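Rostley Table Felt, Blue-Gray
Work surface cloth for sorting, packing and inspection tables

Item 1227
Sold by Trindik, table and bench supplies

Overview

Rostley Table Felt is a dense needled cloth for covering flat work tables where small goods of mixed shape are laid out, picked up and put back. It is supplied in a single color, blue-gray, chosen for low glare and for contrast against clear plastic, dark packaging and bright molded parts. The cloth is laid loose or fixed at the edges. It isn't a cutting surface and shouldn't be used under hot tools.

The main use is on tables where items would otherwise slide or roll. Tubes, bottles, rods and round containers come to rest sooner on felt than on a bare laminate or steel top. Rigid boxes, including clear acrylic display boxes, can be set down on it without marking their bottom edges. Light items with an uneven base stay where they are placed. 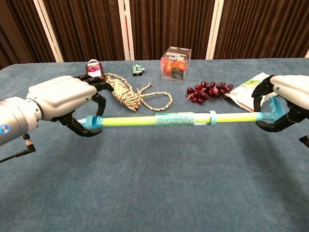
Friction is the same in both directions of the cloth, so it can be turned to fit the table without regard to grain. Surface nap is short. Braided rope, cord ends and hook tape will lift fibers over time, and tables that handle a lot of these should have the cloth turned over at regular intervals. Both faces are finished alike and either can be used as the top.

Color and visibility

Blue-gray was kept as the only color after the earlier charcoal was dropped. Charcoal hid dark items and showed every thread of lint. White felt gave good contrast but threw light back into clear tubes and boxes, making printed labels harder to read. On the present color, small green parts and pale blue caps can both be told from the background under ordinary ceiling lighting. Very pale gray items show up least well. For those, place a sheet of plain card under the work.

Shade varies slightly between rolls. Where two tables stand side by side and must match, order both pieces together and note this on the order form.

Specifications

Width: 90 cm
Cut lengths: by the meter, up to full roll
Weight: 500 g per square meter
Longest single piece: 2000 cm
Fiber: polyester
Backing: none
Edges: cut, unhemmed
Color: blue-gray
Country of manufacture: see roll label

The cut edge doesn't fray in normal use. Hemming is possible but leaves a ridge that can tip narrow upright packages placed close to the edge.

Fitting

Unroll the cloth and leave it flat overnight before trimming. Fold lines from shipping will relax without ironing in most cases. If a crease remains, steam it from a distance and let it cool flat. Don't press a hot iron directly onto the surface, as polyester will glaze and the glazed area has less grip.

Trim with a straightedge and a rotary blade. Allow enough overhang to wrap under the table edge if clips are to be used. Winden edge clips fit tops of normal desk thickness and are sold separately in packs. Double-sided tape also holds but is difficult to remove cleanly from unfinished wood.

For tables wider than the cloth, lay two pieces edge to edge. Don't overlap them. An overlap forms a step that catches the base of small boxes and will stop a tube from lying level.

Care

Vacuum with a plain nozzle. A lint roller is suitable for small areas. Liquid should be blotted, not rubbed. The cloth can be hand washed cool and dried flat; it will lose some stiffness after the first wash and should be re-clipped. Machine washing isn't recommended for pieces longer than the table they came from, as they tend to twist and dry unevenly.

Ink and marker don't wash out. Reserve a separate piece for labeling work.

Related items

Wróbel Foam Underlay, for use beneath the felt on hard tops where noise is a concern
Winden Edge Clips, pack
Rostley Lint Roller, refill sleeves

The underlay softens the surface noticeably. Tall, narrow items are less stable on felt with underlay than on felt alone.

Ordering

State the item number, the length and the number of pieces. Cut lengths can't be returned unless the cloth is faulty. Swatches are sent on request and should be viewed under the lighting in which the table will be used.

Questions on cut lengths and roll matching go to Unnur Lund at the order desk. Technical questions on fiber, wear and cleaning go to Baldur Hjaltested. New stock is expected in September, and orders for full rolls placed before then will be filled from the current batch while it lasts.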